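Kumier bakery reopens on its old corner with the same rye and longer hours

October 2020

After a long and quiet summer behind papered-over windows, the Kumier bakery is baking again, and if the line that stretched past the shoe repair shop on opening morning is anything to go by, the neighborhood had been counting the days right along with it.

The bakery closed in April, when its old deck oven cracked along the back wall and the landlord decided that, as long as the floor had to come up anyway, the plumbing might as well be done too. What was supposed to take a few weeks took the better part of six months, which will surprise very few people who have ever had a floor taken up. In the meantime the regulars made do with supermarket loaves, and one of them, a retired bus driver who has bought the same half rye for longer than he cares to say, told us he had more or less given up on toast.

Sorcha Gilmartin has run the place for 16 years, having taken it over from the couple who first hired her to sweep up and box cookies after school. She was up to her elbows in dough when we stopped by, and happy to talk as long as we didn't mind her not stopping (we didn't, and we were handed a warm roll for our trouble).

"I missed the smell more than anything," she said. "You stop noticing it after a while, and then one day you unlock the door and all you smell is cement dust. I cried the first morning the rye came out, and I'll admit it wasn't even a very good loaf. The new oven runs hotter on the left and I hadn't learned it yet."

She has learned it now, judging by the shelves. The rye is back, and so are the poppy seed rolls, the braided egg bread and the small sour cherry tarts that used to be gone by the middle of the morning. There are a few new things as well, among them a potato and dill loaf that came out of a recipe swap with the Wu family, who own the noodle shop across the street and who let the bakery store its flour in their back pantry all summer long. In return there is now a scallion bun in the case on the mornings when there's time to make one, and it deserves every bit of the fuss people have been making over it. 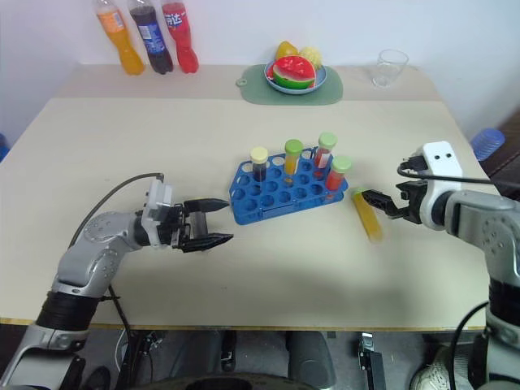 Will the bakery keep the same hours it had before?
It will open at 5 in the morning as it always did, and it will now stay open until 4 in the afternoon, two hours later than it used to.

The later closing is meant for parents on the school run and for the evening shift at the Tronon bottling works, whose workers had been asking for years for a chance to buy something on their way in. Customers are asked to come inside a few at a time and wear a mask, and anybody who would prefer to wait on the sidewalk can call an order ahead and have it handed out through the side window. The side window, by the way, is one of the nicer results of the renovation. It had been painted shut since long before anyone now working there can remember, and it took a carpenter most of a day to get it sliding again.

Prices are mostly where they were. The big rye has gone up a little, on account of the flour, and Gilmartin said she had put off changing the sign until the very last minute. Day-old bread will still be sold for half price from the basket by the register, and whatever is left at closing goes to the pantry on Flonis Street, an arrangement the bakery has kept up for as long as she has been in charge.

All four of the bakers who were there in the spring have come back, which Gilmartin said mattered to her a good deal more than the oven did. One of them had taken a job in a hospital kitchen over the summer and returned with some firm opinions about how to label a refrigerator, and these have been adopted.

Holiday orders will be taken starting next month, and we would gently suggest not leaving it too long. The order book holds 24 braided breads for each pickup morning, because that is what fits in the oven alongside the regular baking, and last year several pages were filled before the first frost. Orders can be placed at the counter or over the phone, and the number is the same one that has been on the awning all these years. The awning itself is out being mended and should be back up before the cold weather sets in.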